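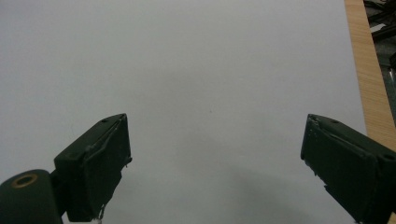
A hand-held gripper over a bare white surface, with nothing between its fingers.

Teaching by demonstration is a way of getting a robot to do a job by showing it the job, usually many times. It is used when the task is easy to perform and tiresome to write down, a group that takes in most of housework. The two main branches are demonstration by hand and demonstration by remote control, and people who work in one tend to speak of the other with great patience.

Hand-held demonstration

In the hand-held method a person picks up a gripper much like the one the robot will use and does the task with it. A camera on the tool records what the fingers are doing and what lies in front of them. No robot needs to attend. This makes the method cheap and easy to carry from room to room, and it lets the robot's shortcomings go undiscovered until later.

The person gives up most of their natural talent in the process. Ten fingers become two, both of them blunt, and an adult who has folded paper since kindergarten may need several tries to lift one corner of a sheet. Edges wear, and the coating on well-used fingers shows scrapes and chips along the rims.

Remote control

In remote control, also called teleoperation, the operator moves a real arm from a distance, using a joystick, a headset or a smaller arm built to match. Whatever gets recorded is at least something the robot can do. The drawback is speed. The operator seldom feels what the gripper touches, and tends to approach a coffee cup as though it might go off.

A third method, in which the operator takes hold of the arm and pushes it through the motion, is older than either. It remains common in factories. It suits tasks that never change and operators with good shoulders.

The Clalis recordings

A small but often retold case is the set of desk tasks recorded at the Clalis workshop in Tedwood in January 2018. Eleri Bevan, who ran the sessions, collected 107 demonstrations of picking up a sheet of paper and kept 80. Most of the rejected ones showed the gripper hovering while the operator thought. A policy trained on an early batch had learned to hover too – with some confidence, according to her notes dated 11 February 2018.

Bevan's rule that an operator should decide what to do before pressing record was later copied into the Dostance handbook, where it takes up 8 pages.

Common difficulties

Plain surfaces give a camera little to follow. A blank white sheet offers few landmarks, and software that works out the tool's position from the picture may have to lean on a table edge or motion sensors. Shadows cast by the fingers add to the trouble, as they move whenever the tool does.

Operators also differ. One grasps from the left, another from the right, and a model trained on both may aim for the middle. The Cordero guidelines recommend agreeing on a side beforehand, a step that has been known to use up the morning.

See also: Imitation learning; Teleoperation; Kinesthetic teaching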